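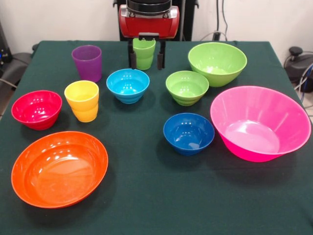 Plomorden Community Supper: Where We Are With Your Grant

February 26, 2022

Search this site Enter keywords Go

Hello again from the Plomorden kitchen! I promised you a proper update before spring, so I've made a pot of coffee and I'm going to try to get it all down in one sitting.

The big news is that we've served 2,844 suppers since we opened in August. I had hoped to be a bit further along by now, but the boiler quit in the middle of winter and we lost 2 suppers while we waited on a part. Everybody came back the week after (hungry, too), and the lentil soup was gone before I got a bowl myself.

Money next. Of the grant, $3,772 is spent, nearly all of it on food and the secondhand stove. The stove is a beast and I love it. It does run hot on the left side, so we keep the rice on the right and the big stockpots on the left, and we've stopped burning things. Mostly. I had set money aside for a new freezer, but the Trirkness grocery passed along one they were replacing, and I'd like your okay to move that line over to produce. Onions and cooking oil have both gone up a lot since I wrote the budget.

We switched from paper to plastic bowls and cups that we wash and use again, in every bright color you can think of. The kids argue over who gets which one. Washing up takes longer, I won't pretend it doesn't, but we fill one trash bag a night now and we used to fill four.

The Husar bus is still my headache. It changed its times over the winter and the last one now leaves before dessert, so folks from that side of town either rush or stay home. I've written to the bus office twice and I'm still waiting. If you know anyone there, please put in a word!

We also asked people to fill out a short card, and 89 of them did. Most want a later start, plenty want more fish, and one person wrote "less cabbage" and underlined it hard. Fair enough — we did have a lot of cabbage in January.

Next up is the garden bed behind the hall, once the ground softens. I'll send receipts with the spring report, and you're welcome at supper any time you're passing through.

Recent updates
Jirovden hall: new opening hours
Soup recipes from the winter suppers
Getting here from Trirkness
Seed swap: what to bring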